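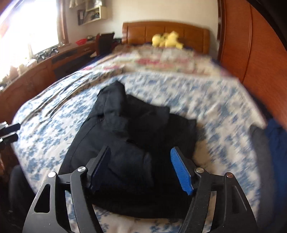
4.2 The bed as a working surface

In the Harawira homes, clothes were sorted and folded on the bed more often than anywhere else. Of the 178 folding sessions in the household diaries, most were entered under "bed", followed by the sofa, the kitchen table and, in a small number of homes, an ironing board left standing for the purpose. The first round of visits, in April, had already suggested this, and the diary sheet was changed before the second round so that the bed could be ticked instead of written in.

The reasons given were practical. A double bed is the largest flat surface in most of the homes. It stands next to the wardrobe, so that finished items travel a short distance, and nothing has to be cleared from it first apart from pillows. Several households moved the pillows to a chair. Others left them, together with cushions or soft toys, and worked on the lower half of the bed only. We call these the full-bed and half-bed arrangements. The half-bed arrangement was the more common on weekdays.

The bedding itself matters more than we had allowed for in the pilot. A smooth, tightly tucked sheet lets a sleeve slide when it is pulled across the body of a garment, while a quilt or a thick blanket holds it. Participants who folded on a loose sheet tended to draw up the sheet along with the garment and then had to flatten both. Patterned bedding had a second effect, noted by the coders: dark clothing on a pale flowered ground was easy to find, but its own edges were not easy to tell apart once it had been folded over on itself. Figure 4 gives an instance. The outline of the largest garment is plain enough against the sheet, and the overlapping layers within it are much harder to follow.

Figure 4. Folded black garment and smaller pieces of dark clothing on a flower-patterned sheet.

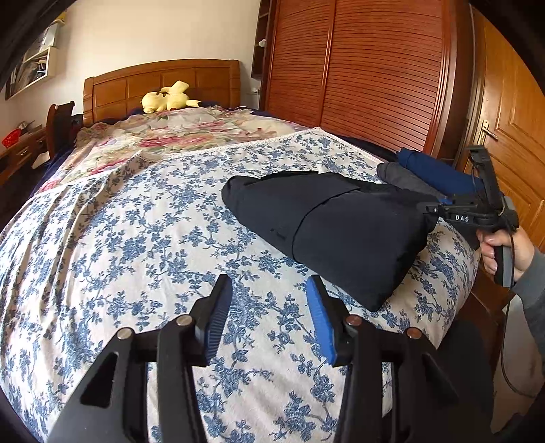 Corresponding author: Eleri Standish, Research Fellow, Domestic Work Group, Skullell Institute
Revised version received Wednesday, May 12, 2021

4.3 Order of work

Small items were usually dealt with first. Socks, vests and light tops were folded or rolled and set down towards one side of the bed, normally the side nearer the wardrobe, and the middle was kept free for whatever came next. Rolling was used for soft items in 52 of the sessions, and in nearly all of these the rolled items were put away in drawers and not on shelves. Households which rolled did not do so for everything. Trousers were folded even where tops were rolled.

Large items were left until last, or were left out of the session altogether. The Vunatum coding sheet, which we adopted with minor changes, treats a heavy outer garment as a single unit of work equal to any other. This did not suit our material. A coat laid on a bed takes up the space in which three or four other things could have been folded, and in a half-bed arrangement it leaves no working space at all. We therefore coded coats separately, under the heading used in the Grulalport survey for "bulky outerwear", and recorded whether the garment was laid front up or front down and whether it was buttoned before folding. 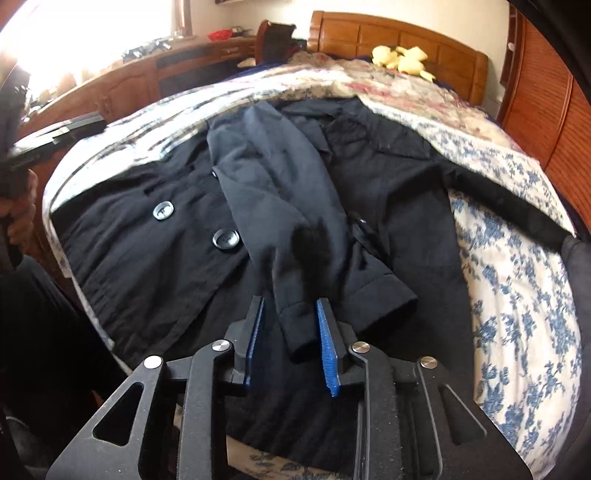

Most participants laid coats front up and brought the sleeves in across the front, one and then the other. A smaller group turned the coat over and folded the sleeves to the back, as they would a shirt. The choice made little difference to the finished size but did affect how often the first sleeve came loose while the second was being placed. With the front up, a sleeve lies over buttons and the edge of the placket and tends to stay where it is put. With the front down it rests on plain cloth and was more often set again.

Length was the other source of difficulty. Coats reaching the knee were folded at the waist and again at the hem in 40 sessions. In the rest they were folded once and hung over a rail, or laid on top of the other clothes until somebody had a free hanger. Lined coats were slower than unlined ones throughout, as the lining shifts inside the outer cloth and the hem has to be evened up afterwards. We did not record fibre content, and the diary entries are too uneven on this point to be used.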